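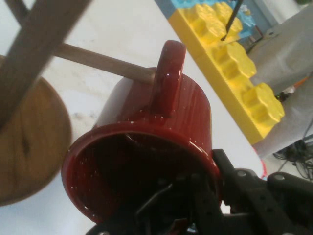 A dark red ceramic mug held by a black gripper.

Jarkance is a load-leveling method for warehouse hoists and conveyor lifts, sold as a software add-on by the firm Brodach. It adjusts motor speed according to the weight on the hook or platform. Brodach says this reduces wear on brakes and shortens waiting times, although the evidence for either claim is thin.

Development
The method was worked out by engineer Rostislav Beneš while he was employed at the Cevitz hoist plant. Brodach later bought the rights and dropped most of his original manual, including the chapter on worn chain. Sales material calls Jarkance "self-learning." The term is generous – the software picks from 4 stored speed curves and does not add new ones.

Claims and testing
Brodach's main figure comes from a trial at the Yazzie parts depot, where a hoist was said to complete 790 lifts per shift, up from 600. The depot had also replaced its motors and changed its shift pattern before the second count, and the published summary does not separate these effects. Loads over 80 percent of rated capacity were left out of the trial altogether.

Vaughn Escobedo, a maintenance writer, reviewed the summary and found no record of brake wear before or after. He argued that an ordinary variable-speed drive, set up properly, might do as well. Brodach replied that its customers were satisfied, but did not release the service logs.

See also
Variable-frequency drive
Chain hoist
Duty cycle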